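4 Preparing and fitting the table top

Applies to the Ploswood table in the Ganus and Erkolham sizes. The legs and rails must already be assembled as set out in section 3.

4.1 Before you start

Store the top flat, in the room where it will be used, for 29 hours before fitting. Leave the wrapping open at both ends during this time. Do not lean the top against a wall or radiator.

You will need:
- the 4 corner brackets and the bag of short screws
- a cross-head screwdriver
- a soft cloth
- a blanket large enough to cover the working area

CAUTION: The Erkolham top must be lifted by 2 people. Do not drag it across the floor on its edge.

4.2 Checking the surface

1. Remove the wrapping and lay the top face up on the blanket.
2. Peel back the protective film from one short end. Pull low and slowly, keeping the film close to the surface.
3. Wipe the face with a cloth dampened in clean water, then dry it.
4. Look along the surface towards a window or lamp. Scratches and dents show more clearly at a low angle than from directly overhead.
5. Run a hand along all edges and check for chips or lifting.

If damage is found, stop and refit the film. A top that has been screwed down cannot be exchanged.

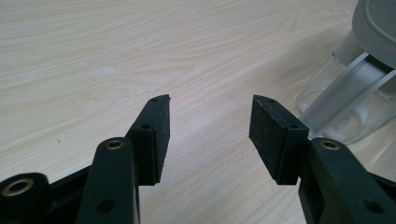 Shade and grain vary between tops, and small differences are not treated as a fault. Where two tables are to stand end to end, compare both tops in the same light before fixing either of them. On the light beige laminate the grain is fine and wavy, in slightly darker tan and grey, and the surface can look brighter where light falls across it. Move the lamp or turn the top before deciding that a bright area is a mark. A true mark stays in the same place on the surface when the light is moved.

4.3 Fixing the top to the frame

1. Turn the top face down on the blanket. Check that no screws or grit are trapped underneath.
2. Place the frame on the top with the legs pointing upwards.
3. Set an equal overhang on both long sides, then on both short sides.
4. Fit one bracket in each corner. Put in all screws by hand and leave them loose.
5. Check the overhang again and adjust if needed.
6. Tighten the screws in diagonal pairs. Stop when the bracket sits flat.

CAUTION: Use only the short screws. The long screws from section 3 will break through the face.

Note: Do not use a powered driver for step 6. If a screw turns without gripping, remove it and see section 7, Repairs.

7. Turn the table on to its feet. Lift by the frame and not by the overhang.
8. Press down on each corner in turn. If the table rocks, adjust the foot on that side as shown in section 5.

4.4 First use

Leave the table unloaded for about 3 hours after fitting, then check the bracket screws once more. Use a mat under hot dishes. Wipe up spills promptly, especially along the edges. Do not use scouring powder, wire wool or wax polish on the laminate.

Tighten the screws again after the first month.

Related items
Ploswood bench, assembly guide
Blöndal side table, assembly guide
Erkolham extension leaf, fitting instructions
Care of laminate surfaces
Spare brackets and screws, order form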